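Volunteer field assistants wanted: seal count, Dotura

Caststead Marine Research needs 2 volunteers for the October seal count at Dotura. Applications close March 11, 2019.

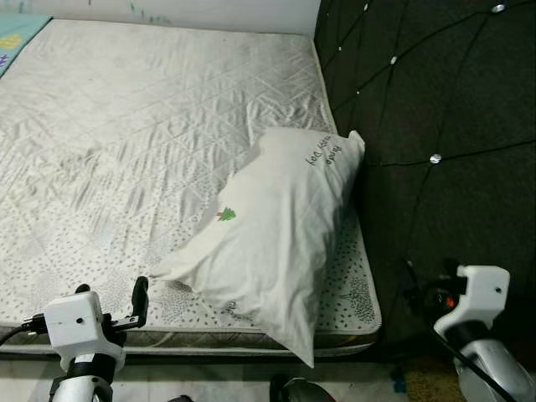 The placement runs for 16 days. You'll survey haul-out sites from shore and from the boat Nava, and enter sightings each evening. Training is given in your first two days.

Lodging and meals are covered. Travel to Dotura is not. 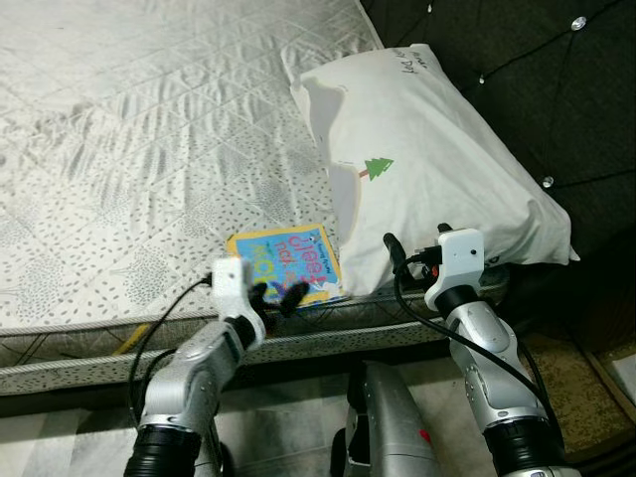 Assistants share the field house with our staff. Rooms are plain. Beds come with a mattress and a pillow, like the one with the little green pine tree on it. Bring your own sleeping bag and towel.

You must be 18 or older and able to walk on uneven rock.

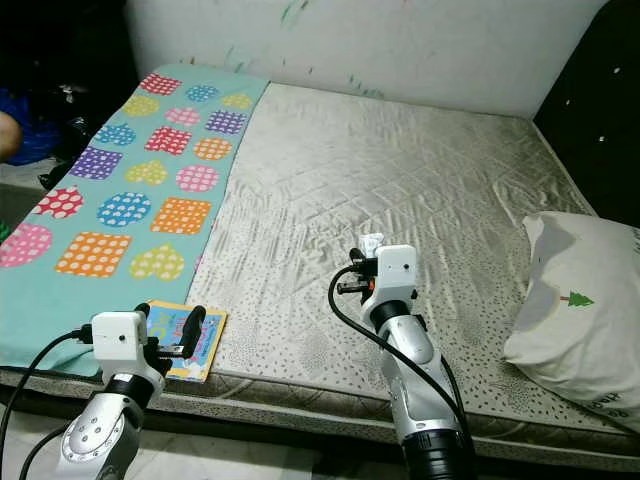

Last season's count recorded 174 seals, and we'll be using the same survey routes.
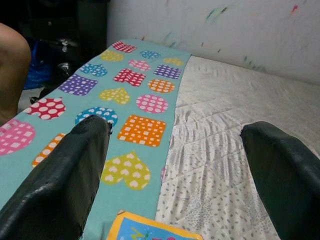

Teal fabric on a quilted mattress cover

Send a one-page letter and two references to Zhenhua Fang, field coordinator.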